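An afternoon at the Iltitine open house in Sturton

I got to Sturton a little before one, which turned out to be perfect, because the morning crowd had gone off to find lunch and I had the front hall nearly to myself. If you haven't been, Iltitine is in the old seed warehouse behind the rail yard (park on the gravel side, the paved lot belongs to the bakery and they do mind). They open the doors to visitors every April, and this year the thing I wanted to see was Furkero, their hand-held gripper kit.

I'd read the spec page more times than I care to admit. The short version: you hold a gripper in each hand, each with its own wide-angle camera, and you do an ordinary chore with them. The recordings go off to train a robot arm that carries the same jaws. You never touch the robot. For a small shop like ours that is a very big deal, as we have plenty of chores and no robot, and we'd love to start collecting before we spend the real money.

Annag Lennox was running the floor demos and she was terrific. She has been on Furkero from the second prototype and she answers a question by handing you the thing you asked about. I asked how heavy the grippers were and suddenly I was wearing the wrist straps. The answer on paper is 261 grams for each one without the battery. The answer in the hand is that I forgot about the weight after a few minutes and started thinking about my elbows, which kept drifting out like a chicken's.

They had several stations going. One was folding, one was putting lids on jars, and the one I kept going back to was tabletop tidying: a patterned cloth, a jumble of small household stuff, and a tray to put it all in. Annag's team changes the objects all the time so the recordings don't all look alike. She said visitors always reach for the big easy things first and then slow right down when they get to anything thin or loopy.
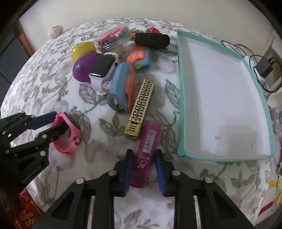
I am exactly that visitor. Blocky things were a pleasure from the first try. The jaws stay parallel as they close, so you come down on either side, squeeze, and up it goes. Bands and straps were another story! My first instinct was to pinch them the way I would with my fingers, and they just rolled away from me. Annag suggested putting one jaw through the loop and closing on the band from there, and after that I got it on nearly every try. I felt ridiculously proud.

The blue pads deserve a mention. They're softer than I expected from the web page and they have a little give, so you don't need to squeeze hard. They do pick up lint. There was a damp sponge at each station and people were wiping down between turns. Replacement pads come in packs of 4 and peel off with a fingernail, no tools, and I did one myself in under a minute.

After the floor demos we went upstairs to the review room, which I suspect most people skip. Don't! This is where you see what happens to a recording. The software, called Ji, lines up the two hands and cuts the session into separate pick-ups, and a person goes through and throws out the bad ones. The screen on the wall said 3776 clips kept for the tidying task and 2454 for the jars. I asked why the jars were so far behind, and the young man at the desk said lids are miserable and everyone gets bored. I liked him.

I watched one of my own attempts played back. It's a humbling thing. I hover. I hover for ages over every object like I'm choosing a chocolate. He told me hovering is fine as long as I commit in the end, and that the clips they toss are mostly the ones where somebody changes their mind halfway and goes for something else.

A few gripes, so this doesn't read like a love letter. The left and right units look identical until you find the tiny letter on the strap, and I had them swapped for my entire first turn. The charging dock holds one pair, so if you have four people recording you need two docks or a lot of patience. And Ji only runs on a desktop machine for now. Annag said a tablet version is in testing but wouldn't give me a month.

On price, they're renting Furkero by the week as well as selling it, and the rental includes a half-day of training at your own place. I've put our name down for two weeks in the summer. We're going to start with the parts bins and the returns shelf, and I've already promised the packing crew they can name the robot if we ever get one.

Bring a sweater if you go next year, the upstairs room is freezing. The bakery closes at three.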